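Maintaining the Hand-Held Gripper
Project report, Trosthorpe group, October

Our part of the Sugden project was to keep one two-finger gripper in working order. The arms pivot on brass bushings, and play in those was our main concern. We set a limit of 47 bag grasps between checks. 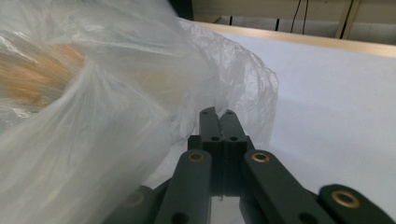
Each check took 6 minutes. We pushed every arm sideways by hand and retightened any loose screw – never past the mark.
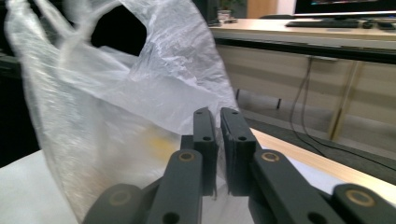
After 635 grasps we had replaced two bushings. The finger pads were next on our list.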